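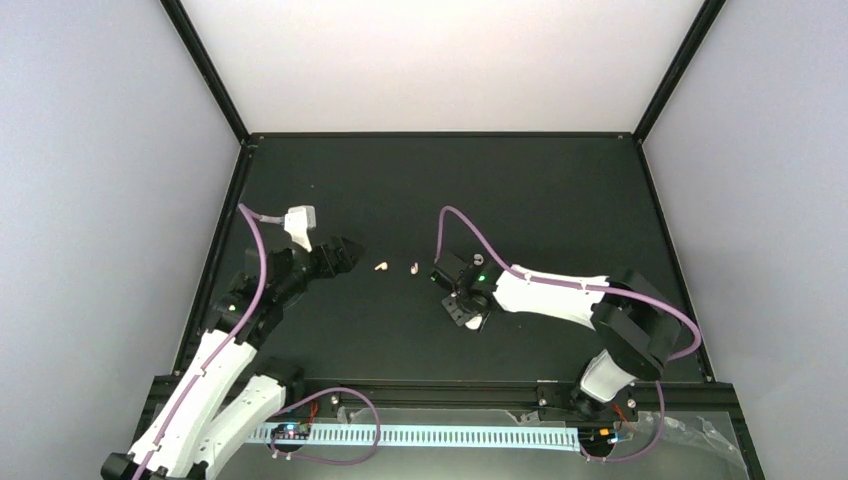 Puesto bimanual del taller: dos brazos montados junto al travesaño delantero, con la superficie negra de trabajo entre ambos.

Quiénes somos

Wurnum es el grupo estudiantil de manipulación robótica de la Escuela Técnica Brasel. Funciona como asignatura optativa de segundo ciclo y como equipo de competición. Las dos modalidades comparten taller, material y normas de uso, pero se evalúan por separado: la optativa da créditos y el equipo no.

El trabajo del grupo se limita a la manipulación de sobremesa con brazos de bajo coste. No construimos robots móviles, drones ni vehículos. Los alumnos interesados en esas áreas deben dirigirse al departamento de Electrónica, que mantiene su propia oferta.

La responsable académica es Maricica Toma, profesora de Control y Automatización. La coordinación diaria corresponde a los alumnos de último curso, que se turnan por trimestres.

Origen

El grupo empezó con un solo brazo articulado, cedido por el laboratorio de Mecánica, y un programa que repetía trayectorias grabadas. El cambio a dos brazos se hizo al comprobar que buena parte de las tareas que proponían los alumnos (destapar, sujetar y separar, pasar una pieza de un lado a otro) exigía un segundo punto de agarre. La base de control se reescribió entonces por completo. Del código original se conserva únicamente el módulo de registro.

El nombre procede de la primera carpeta del repositorio y no tiene otro significado.

Instalaciones

El taller ocupa el aula 68 del edificio Prasertsri. El puesto principal es un recinto con pared de fondo blanca, laterales de color gris claro y perfiles negros. Los brazos salen del borde delantero, uno a cada lado, y alcanzan la zona central desde direcciones opuestas. Ambos combinan eslabones blancos con articulaciones negras y terminan en pinza.

La superficie es negra mate. Se eligió así para facilitar la segmentación de piezas claras, que son las que se usan en los ejercicios iniciales. El inconveniente conocido es que los dedos oscuros de la pinza se confunden con el fondo, y la estimación de su posición no puede apoyarse solo en la imagen. Se calcula a partir de los ángulos articulares y se corrige en la calibración.

El cableado morado acompaña a los eslabones y baja por delante del travesaño. Cada brazo debe conservar holgura suficiente en la base y en la muñeca para completar su recorrido. La revisión de esa holgura forma parte de la lista de arranque y la firma quien abre la sesión.

Junto al puesto hay una mesa de montaje, una impresora 3D y un armario de repuestos. El armario se cierra con llave. El consumo de material se anota en la hoja interior de la puerta.

Líneas de trabajo

Agarre de piezas pequeñas. Es la línea con más horas acumuladas. Se colocan objetos de tamaño reducido y forma irregular en la zona central y se estudia la aproximación de la pinza, la altura de cierre y la repetibilidad. El último conjunto registrado contiene 287 intentos, con la orientación inicial de la pieza anotada en todos los casos.

Coordinación bimanual. Reparto del espacio común entre los dos brazos, prevención de colisiones y transferencia de piezas. El planificador actual reserva volúmenes por turnos. Es seguro, pero lento, y su sustitución es el tema abierto de este curso.

Calibración. Procedimiento para referir ambos brazos a un mismo sistema de coordenadas. La versión vigente requiere 10 posiciones por brazo. Debe repetirse tras cualquier desmontaje de muñeca, cambio de dedos o golpe contra el travesaño.

Diseño de pinzas. Dedos y soportes impresos por los propios alumnos. Todo diseño nuevo se prueba primero a velocidad reducida y con la parada de emergencia al alcance de una segunda persona.

La optativa

El curso comienza con cinemática directa e inversa, sigue con control de articulaciones y termina con un proyecto por parejas. Se exige haber aprobado Programación I. El conocimiento previo de electrónica es útil, aunque no se pide.

La calificación se reparte entre la memoria técnica, la demostración y el cuaderno de taller. El cuaderno pesa tanto como la demostración. Un proyecto que no alcanza su objetivo puede aprobarse si los ensayos están bien documentados; una demostración sin registro de ensayos no se evalúa.

Los proyectos se proponen en noviembre. El profesorado puede modificar el alcance de una propuesta antes de admitirla, sobre todo cuando depende de piezas que no están en el taller.

El equipo de competición

El equipo participa en la liga intercentros Tunow, categoría de manipulación fija. Las pruebas se publican con antelación y se ejecutan sin intervención del operador una vez iniciado el cronómetro. El reglamento admite reintentos, con penalización de tiempo.

Para preparar las pruebas se reproduce la disposición de objetos en el puesto del taller y se trabaja por bloques: percepción, aproximación, agarre, depósito. Cada bloque tiene un responsable y un suplente. Los cambios en el código se congelan antes de la competición y a partir de ese momento solo se admiten ajustes de parámetros.

Normas de uso

Nadie trabaja solo con los brazos alimentados.
No se introducen las manos en el recinto sin cortar antes la potencia.
Los objetos de ensayo se retiran de la superficie al cerrar la sesión.
Las averías se comunican el mismo día, incluidas las que se hayan reparado.
Los dedos impresos se etiquetan con fecha y autor.

Incorporación

La optativa se solicita con la matrícula ordinaria. Para el equipo hay que entregar una carta breve y superar un periodo de prueba de dos meses, en el que el aspirante monta, calibra y documenta un brazo bajo supervisión. No se exige experiencia en competiciones.

Las visitas de otros centros se conciertan en la secretaría de Brasel, indicando número de asistentes y nivel académico.

Última actualización de esta página: 12 de junio de 2024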